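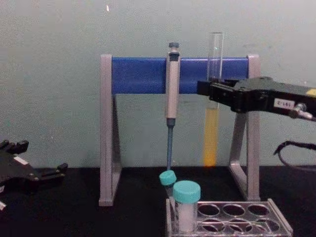

Plirnby Bench Chores

A set of recorded episodes of a two-armed robot doing small jobs at a laboratory bench, with notes on how each attempt went.

Contents of this file
What the set is for
What is in it
The tasks
How episodes were scored
What we found
Known problems
Layout
Terms of use

What the set is for

Most of the talk about robots and chores is about laundry and dishes. We work in a shared lab, and our chores are duller: putting pipettes back on the stand, moving tubes, racking vials, clearing up at the end of the day. We wanted to know how much of that a machine can do now, on an ordinary bench, with ordinary lab ware that was bought for people to use.

The short answer is some of it, slowly, with a person nearby. The set is published so that others can check that answer and train on the same material.

What is in it

There are 2,001 episodes in total. Of these, 1,674 were driven by a person using the hand controllers, and the rest were run by a trained policy with no one driving. The two kinds are kept in separate folders. Please don't mix them without saying so in anything you publish.

Each episode is one attempt at one task. It has video, joint positions for both arms, gripper opening, a line of plain text giving the instruction, and a score. Episodes begin when the arms start to move and end when the operator presses stop or the time limit runs out.

The tasks

There are 11 tasks. They fall into 2 groups.

Handling: hang a micropipette on the stand, take a micropipette off the stand, lift a glass tube, set a glass tube upright, place a capped vial in the rack, take a capped vial out of the rack, move a vial from one hole to another.

Tidying: slide the rack to the back of the bench, gather loose vials, wipe a marked patch, put caps in the tray.

No task asks the robot to draw up or dispense liquid. We tried it early on and left it out. Pressing a plunger to the first stop and holding it there needs a sense of force that these grippers don't have.

How episodes were scored

Each one gets a score of pass, part or fail.

Pass: the end state matches the instruction and nothing else on the bench was knocked over.
Part: the right object was moved, but it ended up in the wrong place or at a bad angle.
Fail: anything else, including a stop by the operator.

Scores were given by a person watching the video afterwards. A second person scored the policy episodes again. Where they disagreed, the lower score was kept.

What we found

Racked vials went well. The ridged caps are easy to hold and the holes in the rack forgive a small error.

Hanging the micropipette was harder than we expected. The handle has to come over the crossbar at the right height, and if it is a little low the arm pushes the stand across the bench. Taking it off again was easier.

Glass was the worst. Clear tubes are hard for the policy to find, above all the empty part near the rim, and it often closed the gripper short of them. Coloured liquid in the lower part helped with finding the tube but did nothing for the grip.

Wiping was scored too kindly. A pass means the cloth covered the marked patch. It doesn't mean the patch was clean by the standard you would want before starting work.

Known problems

Grimach folder: early episodes have a short delay between video and joint data. Use the corrected time file.
Bozkurt folder: gripper opening was not logged for the left arm.
One wall, one bench top and one make of rack were used throughout. Don't expect a policy trained on this alone to work in your lab.
The text instructions were written by the same few people and use the same few words.

Layout

driven/ person-driven episodes, by task
policy/ policy episodes, by task
scores/ one table per folder
notes/ operator comments, unedited
fixes/ corrected time files

Terms of use

Free for research and teaching. Please cite it as Plirnby Bench Chores and give the version. For commercial use, write to the Nivodmont project office first.

Changes

Version 2: policy episodes added, wiping task rescored, duplicate vial episodes removed.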